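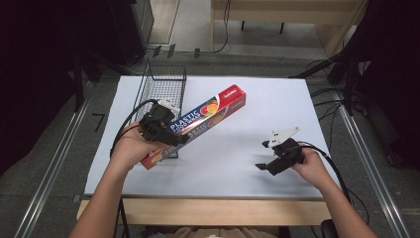
September 18, 2026. Ebook build for the Sindia title, second pass. The EPUB now validates clean after the footnote anchors were rewritten, but the Perel reader still drops the return link on any note that sits inside a table cell. Moved those notes out of the tables and into the paragraph following. Cover thumbnail is the other open item. At store-listing size the subtitle vanishes into the background, and the author line goes with it. For comparison, the food wrap box on the white board has white words on a blue panel along with colorful citrus art, and the name reads right away. Our cover sets pale type directly over the artwork. Asked for a version with a solid band behind the title, same typeface, no other changes.

Conversion notes

Source is the final print file exported to tagged text, then run through the Joken script. The script still treats small caps as a separate font and wraps each run in its own span. Result is bloated but harmless, except in chapter openings, where the first letter gets split from the rest of the word and text-to-speech reads it alone. Fixed by hand in 4 chapters. The script should be patched before the next title.

Soft hyphens: the print file had manual ones left over from page fitting. These show up mid-line in the ebook on older devices. Stripped all of them with a search, then checked the compound words, because the first attempt also removed two real hyphens in the bibliography. Restored.

Index: page numbers mean nothing in the reflowable version, so each entry has to link to a paragraph anchor. More than 5 entries point at pages that changed in the last proof round. They land one paragraph early or late. Not fixed. Needs the corrected index from Sarpong, who are doing the print side and have it marked as sent – I can't find it in the shared folder.

Files and dates

Print ships from Sarpong later in September. Ebook upload can go ahead of that if the index is in. Retail preview runs on the first chapter only, so the table problem would not show there, but it would show in the sample download, which goes further in.

Metadata: description field had curly quotes pasted from the catalog copy and two stores rendered them as garbage. Retyped with straight quotes. Subtitle now matches the title page exactly, including the comma.

To do
Rebuild with new cover when it arrives.
Recheck return links in Perel, night mode as well.
Patch small caps handling in Joken.
Chase the index.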